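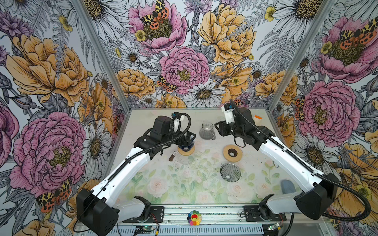
自治体の意見募集に寄せられた住民の声が、最終的な条文のどこに残るのかは、提出者自身にもたどりにくい。提出された文章はまず担当課で受け付けられ、似た内容のものとまとめられ、「意見の要旨」に書き改められたうえで、市の考え方とともに公表される。本稿では、この過程で文章の量と種類が段階的に減っていくことを「絞り込み」と呼び、減り方の違いによって漏斗型と階段型の二つに分ける。漏斗型の名は、入口から出口まで切れ目なく細くなるものを指し、図1で丸い木のコースターに載っている紺色の円錐形ドリッパーの形を思い浮かべればよい。階段型は、ある時点で一度に大きく減り、その後はほとんど変わらないものをいう。どちらの型になるかは募集の規模よりも、要旨を誰がいつ書くかに左右されるというのが本節の見通しである。

分析の対象としたのは、Bornum市が住民参加条例の改正にあたって行った意見募集である。募集は改正素案の段階と改正案の段階の2回に分けて行われ、書面、電子メール、市の入力フォームのいずれでも提出できた。受け付けられた意見は2回を合わせて2,297件であった。市はこれを36項目の要旨にまとめ、そのうち16項目について条文または解説文を修正したとしている。残りの項目は「原案のとおりとする」「今後の参考とする」「条例の範囲外である」のいずれかに分類されている。

件数は市の受付簿に従った。一人が書面とフォームの両方で出した場合、受付簿では別々の件として扱われており、本稿でも統合していない。団体が構成員の署名を添えて出した意見は、署名者の数にかかわらず一件と数えられている。この扱いは当然のものではなく、隣接するSendale町では署名者ごとに一件とする方式がとられている。したがって両自治体の件数をそのまま並べて比べることはできない。

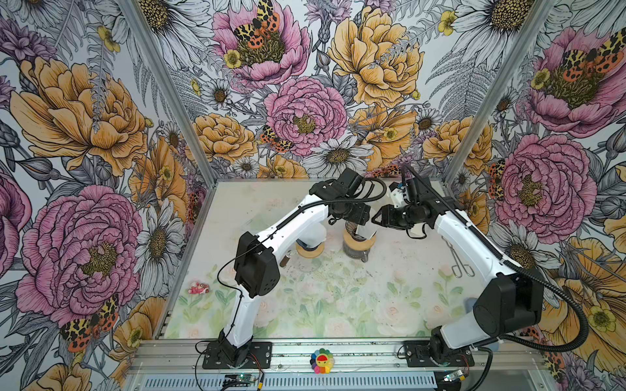 こうした数え方の違いは、後の工程にも影響する。Bornum市の担当課は、要旨を作るとき、まず件数の多い主張から順に見出しを立てていた。団体意見が一件としか数えられないため、多くの住民が名を連ねた主張であっても、見出しを立てる段階では個人の短い書き込みと同じ重みになる。逆に、同じ文例を写して個別に送られた意見は、文面がほぼ同一でもそれぞれ一件となり、早い段階で見出しを得ている。担当課の作業記録には、文例に沿った意見を「定型」と注記した箇所があるが、注記の有無で扱いを変えた形跡は見当たらなかった。

資料として用いたのは、受付簿、提出意見の写し、担当課が作成した要旨の草稿、公表された結果一覧、改正後の条文と解説文である。要旨の草稿は情報公開請求によって得た。草稿には日付の入っていないものが含まれ、その前後関係は文言の重なりから推定した。推定が分かれた草稿は、以下の集計から外している。

コード付けには文書分析ソフトAltelを用い、作業は二人の判定者が独立に行った。判定者はまず提出意見を主張ごとに切り分け、それぞれの主張について、要旨に同じ内容が含まれるかどうかを判定した。判定は「そのまま残る」「一般化されて残る」「残らない」の三段階とした。二人の判定が食い違った主張は協議によって決め、協議でも決まらなかったものは「残らない」とせず、保留として別に記録した。当初は保留の区分を設けていなかったが、Märta Isakssonによる予備分析の段階で、どちらとも言いがたい主張が特定の条文に偏って現れたため、5月に区分を追加した。追加前に判定を終えていた分は、最初からやり直している。

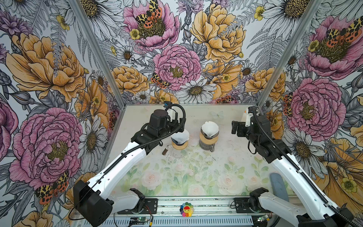
4.2 要旨化の段階で失われるもの

もっとも減り方が大きかったのは、提出意見から要旨の第一稿に移るところであった。第一稿から公表版までの変化は小さく、語句の統一と敬語の削除がほとんどを占める。Bornum市の事例は、全体としては階段型に当てはまる。ただし条文別に見ると様子は一様でない。住民投票の請求要件を定めた条では、第一稿で多くの主張が残ったのち、法務担当の確認、庁内会議と進むにつれて少しずつ項目が統合されており、この条に限れば漏斗型に近い。

失われやすい主張には共通する特徴があった。一つは、理由と要求が離れて書かれている場合である。提出者は自分の経験を先に長く書き、最後の一行で要求を述べることが多い。要旨には最後の一行だけが採られ、経験の部分は「地域の実情を踏まえ」という句に置き換えられていた。たとえば、Ye地区の集会所が夜間に閉まるため勤めのある者は説明会に出られないという意見は、要旨では「説明会の開催方法に配慮すべきである」となっている。集会所も夜間も勤めも、この文からは読み取れない。市の回答は「ご意見を踏まえ適切に実施する」であり、回答としては要旨に対応しているが、もとの意見に対応しているとは言いにくい。

もう一つは、条文番号を挙げていない意見である。担当課は条文ごとの表に意見を割り振る方式をとっていたため、番号のない意見はどの欄にも入らず、末尾の「その他全般」に集められた。「その他全般」の欄では、内容の異なる主張が一つの要旨の中に読点でつながれている。フォームには条文番号を選ぶ欄があったが、書面の様式にはなかった。書面で出された意見がこの欄に多いのは、様式の違いによるところが大きいと考えられる。提出者の年齢や居住地との関係も調べる予定であったが、受付簿の記載に欠けが多く、断念した。

反対に、残りやすい主張もある。条文の文言を引用し、そのうえで代わりの文言を示した意見は、少数であってもそのまま残る割合が高かった。条文修正につながった項目を見ると、提出者が示した代案の語句がほとんど変えられずに採られているものがある。第七条の「聴くことができる」が「聴くものとする」に改められたのはその典型で、この修正を求めた意見の多くは、改正後と同じ文言をすでに書き込んでいた。

この結果から、住民は条文の形で意見を書くべきだと結論するのは早い。代案を示せる提出者は、過去の募集にも意見を出したことがある者に偏っている可能性がある。Elif Naz Ertürkとの事前の検討でも、書き方の巧拙と主張の中身を切り離して測ることの難しさが指摘された。本稿の判定基準は要旨に残ったかどうかだけを見ており、残るに値したかどうかには立ち入らない。

4.3 担当者と提出者の受け止め

要旨化の過程がどう理解されているかを確かめるため、担当課の職員と意見の提出者の双方に聞き取りを行った。聞き取りは個別に行い、録音の許可が得られた場合は逐語録を作成し、得られなかった場合はその日のうちに記録を起こした。氏名の掲載は、本人が希望した場合に限っている。

担当課の側では、要旨を短くすることは公平さのためであるという説明が繰り返された。長い意見をそのまま載せれば長く書いた者の主張が目立ち、短い意見が埋もれるという考えである。提出者を特定できる記述を除く必要も挙げられた。経験に基づく意見ほど特定につながる情報を多く含むため、削除の対象になりやすい。先に述べた「地域の実情を踏まえ」という句は、この削除のあとを埋める言い回しとして、前任者から引き継がれたものであった。

提出者の側では、結果一覧を見て自分の意見を探した者と、見ていない者に分かれた。探した者の多くは、どの要旨が自分のものか確信を持てずにいた。
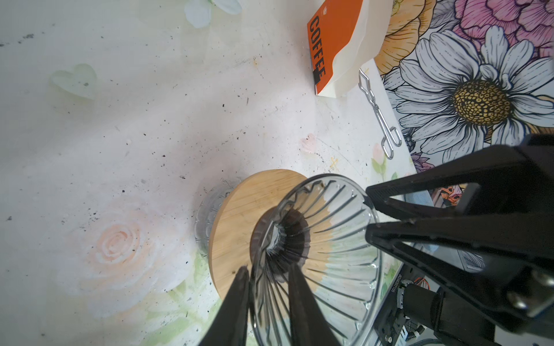
Clotilde Lacroixは、反映されなかったこと自体には納得しているが、自分の書いたものがどの項目に入ったのか分からないままでは次に何を直して出せばよいのか決められない、と述べた。受付番号と要旨の対応表があれば足りるという。同じ要望はほかの提出者からも聞かれ、市の考え方をもっと詳しく書いてほしいという要望よりも多かった。

Ferenc Katonaの受け止めは異なる。要旨は市が内容を理解したかどうかを確かめるためのものであり、一件ごとの行き先まで示せば、提出者は自分の一件の扱いだけを見て全体を読まなくなる、という意見であった。Katonaは改正案の段階の募集で、素案の段階の結果一覧を読んでから意見を書き直しており、他人の要旨が参考になったとも語っている。

対応表について担当課に尋ねたところ、作業用の表計算ファイルには受付番号と要旨の項目番号がすでに並べて記録されており、公表の是非を検討したことはないとの回答であった。このファイルを用いた対応関係の検証は次節で扱う。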